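3. What counts as odds and ends

3.1 How I came to the question

Most writing on clutter starts from the finished heap. I wanted to start earlier, at the moment somebody is holding a small thing over an open container and has to make up their mind about it. Does it go in with the others? Does it deserve a place of its own? Or does it go back in the pocket and ride around for another week, as my own spare keys do?

The word I kept hearing for the container, in nearly every home I visited for this project, was simply "the bin", or sometimes "the bits bin", and it took me an embarrassingly long time to work out that people did not mean rubbish. In Cairns, where most of the visits were done, I once watched Ilango Pillai (who kindly let me loose on his own kitchen before we tried the method on anybody else) send his son off to put a door hinge "in the bin", and the boy went straight past the rubbish and dropped it in a shoebox on top of the fridge. I wrote that down and underlined it twice. From then on I used "mixed bin" in my notes, and I use it here, for any open container in which small things of different sorts are kept together and from which people expect to get them out again.

That second half matters a good deal. A charity box by the front door is mixed, but its contents are on their way out. A jar of buttons is kept for fetching from, but everything in it is a button. The mixed bin sits between the two, and I found it much harder to pin down than I'd expected when I wrote the proposal.

3.2 The inventories

We ended up with inventories from homes, two school craft rooms and the repair bench at Husano, listing 2,342 objects. Orsolya Pap and I did the listing together, one lifting out and naming, the other writing, and we swapped over whenever the writer's hand gave up. We named things as the keeper named them. If the keeper said "that plastic thing off the old curtain rail", then that is what went on the sheet, and the tidy label was added later in a separate column.

I should own up to a muddle at this stage. My first sheet had a column for material, one for size and one for use, and the column for use was hopeless. People would tell us what the object had been for, or what it might be for some day, or what they had last done with it, and these were often three different answers. A wooden clothes peg was for washing, was being kept for a school project, and had most recently held a bag of rice shut. After the first few visits we split the column into past, last and hoped-for use, which made the sheets very wide and the analysis much more fun.

About the hoped-for column I'll say more in Section 5. For now it is enough to note that it was blank far less often than the last-use column. People could nearly always imagine a use for a thing, even when they couldn't remember ever having touched it.

3.3 Things that measure and things that build

Two families of object caused more discussion than the rest, so they get a few paragraphs to themselves.

The first is the measuring things: tape measures, short rulers, plastic spoons marked in millilitres, a lone kitchen thermometer. By any sensible account a tape measure is a tool and ought to live with the tools. Ataberk Taşdemir, who did the first round of coding, put every one of them under "tools" without a second thought, and I did the same. Then we went back over the interview notes and saw that the keepers themselves hardly ever did. The tape measure lived in the mixed bin on purpose. It was wanted in every room, by everyone, usually in a hurry, and a toolbox in the shed was no good to somebody standing at a window with a curtain over one arm. One woman had a big tape measure in the shed and a little one in the bin, and thought of them as quite separate possessions - she wouldn't have dreamt of putting the little one away with the big one.

The second family is the building things, and by this I mostly mean toy bricks and blocks. They turn up all over the place. Homes with no children in them had blocks. The repair bench had blocks (one was holding up the short leg of a lamp, and went straight back under it once we'd written it down). Nearly always they came singly, parted from whatever set they had belonged to, and that is what makes them interesting here. A single block can't be built with, or not in any way a child would be satisfied by. And yet hardly anyone was willing to throw one out. "It'll be part of something," I was told, more times than I can be bothered to look up. 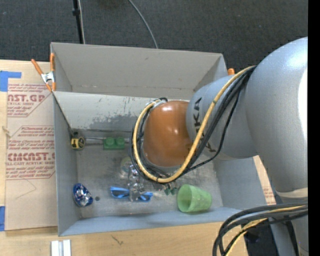
Figure 3. Mixed bin on a wooden table. Small tape measure at the rear left corner of the floor, green building block to its right.

Figure 3 puts the two families next to each other, with the tape measure in its yellow and black and the block with its two round studs. I like the pairing because the sheets would have sent them to opposite ends of the table. On past use they share nothing at all. On material they may be closer, but it isn't a likeness anybody would act on. What they do have in common is scale, and I have come round to thinking that scale does a great deal more of the sorting in ordinary life than our categories let on. Both are things you can close a hand over. If you asked the people I visited why two such objects were in together, the commonest sort of answer was some version of "well, they're both small", said rather kindly, as if I might not have noticed.

3.4 Small is a proper category

I had been treating smallness as what was left over once the real categories had been used up. Necati Bayram argued with me over this for most of October, and he was right. His point was that a size class has edges that people keep to quite strictly, and he had the notes to show it. Keepers would turn a thing away from the bin for being too big even when there was plenty of room. A torch was "not a bin thing". A roll of wide tape was in one home and firmly out in another, where it hung on a nail beside the back door. At the lower end, anything that would get lost beneath the rest - panel pins, beads, the tiny screws from spectacles - was put into something else first, an egg cup or a twist of paper, and then the egg cup went in the bin.

So there is a lower limit and an upper one, and between them lies the range of things that can be picked out with the fingers without tipping everything up. We tried to get at this range directly by asking people to show us the largest and the smallest loose object they would allow. Most managed it in seconds. They disagreed a little with one another about the top end and hardly at all about the bottom.

The container plays its part too. A bin with high sides makes you reach down, and people with high-sided bins put up with fewer very small things, as you'd guess. A shallow tray lets you see the lot, but things slide about and get knocked over the side, and two of our tray owners had since gone over to something deeper. Corners are worth a mention. In almost any bin that gets rummaged through, a few things end up in a corner and stay there, and keepers often knew what their corner things were without looking. Alper Sönmez wanted to call these "settled" objects and the rest "floating", and we did use the words between ourselves, though I'm not sure they would stand up to much. I haven't built anything on them.

3.5 What the coding does with this

In the final scheme, then, each object carries four codes: the keeper's own name for it, our plain name, a yes or no for whether it is part of a set kept elsewhere, and a size class of too small, loose or too big for that particular bin. The set code is the one that rescues the single blocks. It lets us keep them apart from toys that are whole in themselves, such as a spinning top or a toy car, which people treated quite differently and gave away without much fuss.

Some 2,000 of the objects went through without any argument. The remainder we settled by talking them over, all of us in one room with the sheets spread on the floor, and where we couldn't agree the keeper's name won. I know this isn't how it is usually done. It did mean that a brass curtain ring is in the data as a "pirate earring", and it has stayed there, with "curtain ring" beside it in the second column for anyone who would rather work from that.

Two cautions before I go on to the rummaging sessions. The inventories record what was in the bin on the day we came, and a few people had clearly had a bit of a tidy the night before. And our plain names are English ones, chosen by people who had by then been staring at bits and bobs for months. Orsolya's list and mine still differ over what is a clip and what is a clasp.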